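Resetting the gripper after a finger change

2020-07-31

I have been meaning to write up the finger change on the Vachon cell since February, when I did it badly and lost most of an afternoon. I did it again this week and it went a lot better, so these are my notes while I still remember them. If you have the same sort of setup, an arm over a slatted table with a desktop computer as the workpiece, most of it should carry over.

The cell came to us from the Stundon shop when they moved out. It takes parts out of old towers and puts them back in. The fingers wear at the tips, and once they wear they start to slip on memory modules. The first sign is a module that comes up crooked. The second is a module that doesn't come up at all, and by then you have usually been ignoring the first sign for a week.

I change fingers every 400 picks now. The old sheet from Stundon said to wait until they looked worn, but they look fine long after they've stopped holding properly.

What you need: the new pair of fingers, a 2.5 mm hex key, a torque driver, a clean rag, a strip of feeler gauge and a scrap tower. Don't use a good tower for the first test. I keep one under the bench with a dead power supply and no drives in it.

Park the arm in the high position and drop it out of automatic before you put your hands anywhere near it. Then lock it out. I also close the air valve, although our gripper is electric, because the valve feeds the blow-off nozzle and I have had that go off in my face.

Take off one finger at a time. If you pull both, the jaws can drift and you have to home them from scratch. Wipe the seat, fit the new finger, run the screws in by hand and then torque them. Ours get 2 newton metres. The February trouble came from doing the screws up by feel. One finger sat a hair proud of the other, and every pick after that was pulling to the left.

Close the jaws on the feeler gauge and see that it drags the same at the top and bottom of the tips. If it doesn't, take the finger off again and look for grit on the seat. It has been grit every time for me.

Next check the cables. They have to follow the wrist through its full turn without going tight. I turn it by hand in jog mode at 25 percent speed, all the way one way and all the way back, and watch the bundle the whole time. The Kustodthorpe people tie theirs down hard with cable ties. I use hook-and-loop straps and leave some slack — you will be undoing them again. 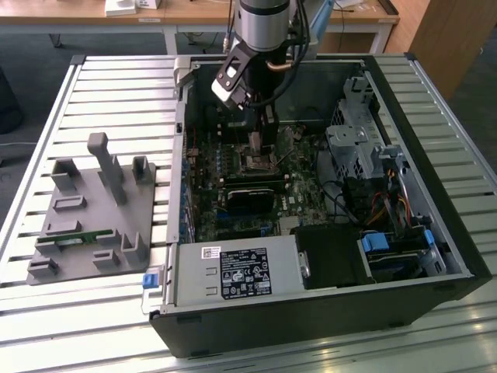

The height check is the part I used to skip. New fingers are never quite the same length as the worn ones, so the old tool offset is wrong and the arm will go too deep. Lay the tower on its side with the open face up, jog over the board and come down in small steps. I go in over the CPU socket, with the fingers pointing straight down at it and the memory slot just below. The light parts on the fingers make it easier to judge the gap from where I stand. Stop well short, measure, and type in the new offset before going any lower.

Check the fixture beside the tower as well. Ours is a grey printed plate with posts and slots, and it can creep along the rails if the clamps are loose. I put a board flat in the lower slots and have the arm go to it. If it lines up there and also over the tower, both offsets are good. If only one lines up, the plate has moved.

Then run the test cycle on the scrap tower. I do 76 picks, which was the length of the old Stundon test program, and I've never bothered to change it. Watch the first few with your hand on the stop button.

I still need to order another pair of fingers from Clustiscombe. The last lot took long enough to arrive that I ran the old ones well past the limit, so this time I'm getting a couple of sets. I'm also going to write the new offset on a bit of tape inside the cabinet door, next to the old one.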